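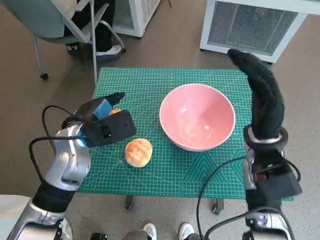 The table of the bowl task, with the gripper on the left arm and the gloved hand on the right arm.

Lernura – Frequently asked questions

What is Lernura?
Lernura is a method for teaching one control policy to a robot whose two arms end in different tools. It was developed in the Erkach project. The first version was made for two equal grippers, and we rewrote the action part of the model in June.

Why do you use two different hands?
A parallel gripper is simple to control and holds small things well. A hand with fingers can do more, but its recordings contain more noise. We wanted to know if one policy can learn when to use each of them.

What is the bowl task?
The robot must put the small objects from the mat into the bowl. In the setup shown at the top of this page, the pink bowl stands on the green mat and a round bun lies to the lower left of it. We change the starting positions between episodes.

How much data did you collect?
The full set, which we call Nadari, has 4,000 episodes. The bowl task is 940 of them. The others belong to 12 smaller tasks on the same table.

Does the policy read the grid on the mat?
No. The grid is for the operators, who use it to place the objects at the start. We also trained a model on images where the mat was painted over with one flat color, and the success rate fell by 2 percentage points. We consider this a small difference.

Is the head camera the only camera?
For the published results, yes. We tried wrist cameras too, but the glove covered too much of the view on the right side.

What fails most often?
Passing an object from one arm to the other. The gripper often opens too early – before the fingers have closed. More episodes of this kind helped only a little.

Can I use Lernura with two grippers?
Yes. Set both sides to the same tool type in the configuration file. Old checkpoints from the first version cannot be loaded.

What is Pavliuk?
Pavliuk is our replay tool. It shows the recorded joint positions together with the video, and it can cut an episode into shorter parts. You need it only if you want to prepare your own data.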